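# Surface Marks on a Shared White Worktable

Dušan Janevski, Lejla Đorđević, Orla Hegarty
August 12, 2024

The report covers the condition of the large white table in the project room and the cleaning routine we propose for it. 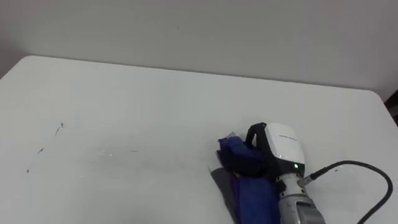
Our group took over the table in June. It is used for paper cutting, model gluing and small repairs, and it is wiped at the end of each session. Users had complained that the top "never looks clean." The task was to find out which marks are dirt and which are damage.

## Method

The top has a matte, off-white finish and stands against a plain grey wall. We treated the left half and the right half as separate test areas. Each mark was handled in the same order:

1. Dry microfiber cloth, light pressure.
2. Damp cloth, plain water.
3. Damp cloth with diluted dish soap, 6 ml in 300 ml of water.
4. Fingernail test for depth.

A mark removed in steps 1 to 3 was logged as dirt. Anything left was logged as damage if a fingernail caught on it, and as a stain if it did not. Issa Mahasneh repeated the checks without seeing our log.

## Results

Thin dark streaks were the hardest to classify by eye. A short scratch and a fine piece of debris look alike on a pale matte surface, and our first guesses were wrong in four cases. Dark specks were mostly loose and came off dry. Light grey smudges were easy to miss from the front of the table. They showed only where the light caught them at a low angle, and they needed soap.

The two logs agreed except on one smudge, which Issa recorded as a scuff – we kept his entry.

## Proposed routine

- Dry wipe first, then damp. Wiping wet first dragged grit across the top.
- Check from the side at a low angle after drying.
- Use a cutting mat for all knife work.
- Repeat the full check every 14 days.

## Open points

We did not test solvents. The rounded corner was wiped but not logged, as the cloth pressure there was uneven. Tala Mahasneh has the raw log sheets.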